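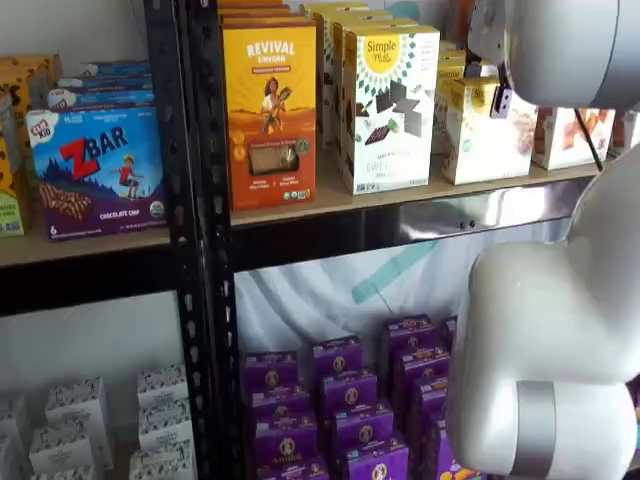

Week 2: Looking after the shelf-picking cell

Hi all, these are my notes for the hands-on part, tidied up a little after Masanobu pointed out that half of last year's version was only readable by me. Bring them to the lab in the morning, and a pencil, because you will want to scribble on them.

Before you touch the arm

Stop the program, press the stop button, and hang your tag on it. Your tag, with your name, even if you're only going to be in there for a moment! Veronika keeps the spare tags in the drawer under the desk.

The cable

I start with the cable every single time. It's thin, it hangs near boxed goods, and the arm can swing it into places you didn't plan for. Run it through your fingers from the housing down and feel for flat spots or nicks. Then look at the loop up by the housing – it needs enough slack for a full wrist turn, but if it can hook a carton corner it's too long. Re-tie it, jog the wrist slowly both ways, and look again.

The fingers

Wipe them with a dry cloth. Check the finger screws with the small driver (snug is fine, please don't lean on it). If you've had a finger off, redo the shelf height afterward, even if it looks the same as before.

Teaching the shelf

Jog in at low speed and stop short of the front row. We use a 16 mm gap in this course, so set it with the gauge block and save the point under a new name. Andor once saved over the old point and we lost 24 good positions with it, so: new name.

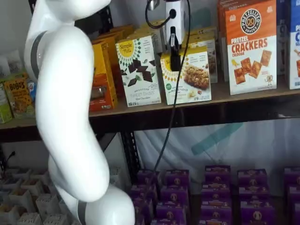
Fingers in front of the upper shelf. Keep an eye on the cable where it runs down toward the purple boxes.

Try the same jog again from the other side of the upright and compare your two saved heights. If they disagree, check the shelf board with a level before you blame the robot. Write both numbers in the log, page 61 onward, and leave the arm parked clear of the rack for the next group.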